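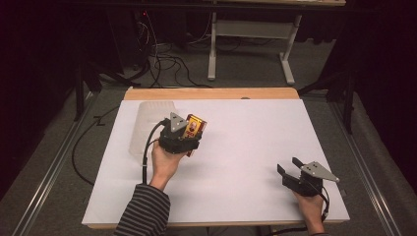 ## 4. Recording a session

Sections 1 through 3 got you a table, a pair of grippers and more cable than you thought you owned. From here on you'll be making demonstrations, and a learning system will be studying them with the uncritical attention of a puppy. Bear that in mind before you fidget.

An *episode* is one attempt at one task, from hands at rest to hands at rest. A *set* is 17 episodes of the same task with the same objects. The Corkeo recorder closes the set by itself after the seventeenth and won't be argued with.

### 4.1 Before you start

1. Put the white board on the tabletop and line up its near edge with the table's. If it slides, go back to 2.3 and do the part with the grip tape.
2. Run each gripper cable off the board on its own side. Leave enough slack to reach the opposite corner with either hand.
3. Open and close both grippers all the way, twice. The two width readings should come back to 100 when the jaws are fully open. A reading of 80 or lower means the jaw needs rezeroing (6.2). A reading of 3,043 means the cable has come out.
4. Clear the board of everything that isn't in the task sheet. Coffee counts as everything.
5. Put on the head camera and look down at the middle of the board. Check the preview: both grippers should stay in view when you reach for the corners.

> **Note:** The triangular plate on top of each gripper must be tight. A wobbly plate ruins the pose track for the whole set, and you'll find out at export, when you've already put your coat on. Check the screws every morning.

> **Caution:** Cables that reach the floor will be stepped on. Keep your chair off them, keep your feet off them, and don't try to walk away from the table still holding a gripper. Joni Halonen's record for this is four steps.

### 4.2 Recording the box-and-bin task

This is the task most new operators start with: a small product box and an open plastic bin. The box starts on the board and ends in the bin. Pirjo Lappalainen wrote the task sheet and it is shorter than this paragraph.

1. Place the bin on the left half of the board, anywhere you like. Move it a little between episodes. The system is meant to learn where bins are, and if yours never moves it will learn where *yours* is.
2. Stand the box upright within easy reach.
3. Hold both grippers open over the board and keep still until you hear the tone.
4. Close one gripper on the box. Approach from the side, at the speed you'd use to pick up something belonging to your boss.
5. Lift the box clear of the board before you travel. Dragging is a different task, with its own sheet.
6. Carry it over the wall of the bin, lower it, and open the jaws. Dropping from a height is quicker and will be rejected.
7. Bring both grippers back over the board, jaws open, and hold still for the second tone.
8. Say "keep" or "toss." The recorder also accepts "keep it." It doesn't accept sighing.

The idle hand is recorded too. Park it open near the edge of the board and leave it alone. In our first Traltville batch the idle gripper snapped its jaws the whole time, like a bored crab, and the model that came out of it did the same.

### 4.3 When it goes wrong

Things will slip. What you do next decides whether the episode is any use.

- **The box tips over but you can still reach it.** Carry on. Pick it up as it lies and finish the task. Recoveries are worth having, and Mansa Osei will thank you for them at review.
- **The box leaves the board.** Say "toss." Don't chase it with the gripper.
- **You grabbed it badly and want another go.** Open, back off, regrasp. One regrasp is fine. Three is a cry for help, so toss it and rest your hands.
- **Someone talks to you.** Finish the episode, then answer. If you turned your head to look at them -- and you did -- toss it.

> **Note:** Don't knock the box over on purpose to collect recoveries. Staged accidents look staged, and there's a separate sheet for those as well.

### 4.4 Between sets

1. Lay both grippers on the board with the jaws open.
2. Wait for the upload light on the recorder to go out before touching any plug.
3. Write the set number, your initials and anything odd in the log. "Fine" is not odd. "Left jaw squeaks on closing" is.
4. Swap hands for the next set. If you lifted with the left, lift with the right.

Take a break after every second set. Tired operators get slower and sloppier in a very consistent way, and consistency is exactly what the model picks up on.

If the tone doesn't sound at all, see 6.4, or find Roscoe Kasprzak, who will ask whether the volume is up.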